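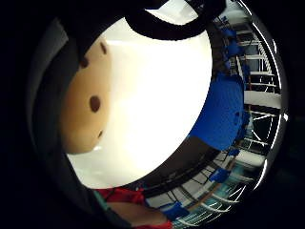
Keeping a white table white

Posted December 14, 2023

White tables show everything. Tea, biro, curry, the blue that comes off new jeans when somebody perches on the edge. Most marks will lift if you know what the top is made of, so find that out first. Look underneath for a label, or tap it and look at the edge. Painted wood, melamine and lacquer all behave differently, and a cleaner that is fine on one will dull another.

Everyday wiping

Warm water and a small squirt of washing-up liquid. Wring the cloth until it has stopped dripping, wipe, then go over it again with a second cloth and plain water. People skip the rinse and then wonder why the table feels tacky by teatime. Soap film holds dust. Dry with an old tea towel, working towards the edge on a round table so the smears don't end up in the middle.

Microfibre is good but wash it without fabric conditioner.

Tea and coffee rings

Bicarbonate of soda mixed with water to a loose paste. Spread it over the ring, leave it for 20 minutes, and lift it off with a damp cloth. Do not scrub. Bicarb is a mild abrasive and on a gloss finish you will swap a brown ring for a dull patch. If the ring is still there, do it again the next day.

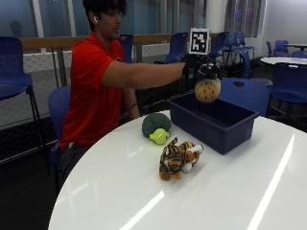
Ink and felt tip

Surgical spirit on a cotton bud, dabbed from the outside of the mark inwards. Change the bud as soon as it picks up colour. Test it somewhere hidden first, especially on paint, as spirit will soften some finishes. Water-based felt tips usually come off with soap and water if caught the same day. Permanent marker may leave a grey shadow, and on our kitchen table it did -- it has faded a fair bit since March.

Yellowing

This is mostly sunlight, and cleaning won't shift it. Turn the table a little every month or so if it stands by a window. A round one makes this easy. Don't leave a mat or a bowl in the same spot all summer, or you will have a pale circle when you move it.

Scratches

For painted wood, rub very lightly with 400 grade paper or finer, wipe off the dust and touch in with a small brush. I use the Jalano white in satin, from the hardware shop in Trultham. It comes in a 100 ml tin that has lasted years. Two thin coats, overnight between them. Melamine can't be sanded; a white repair wax stick will fill the worst of it.

Wobble

Check the floor before blaming the table. Slide the table to another part of the room and see if it still rocks. If it does, tighten the bolts where the legs meet the top, a half turn each, going round twice. Felt pads come next. The Darko ones stick better than the cheap sort but still want replacing when they get hairy.

Things to keep off it

Bleach, cream cleaner on gloss, anything with orange oil, hot pans, wet newspaper. Turmeric too -- wipe it up straight away.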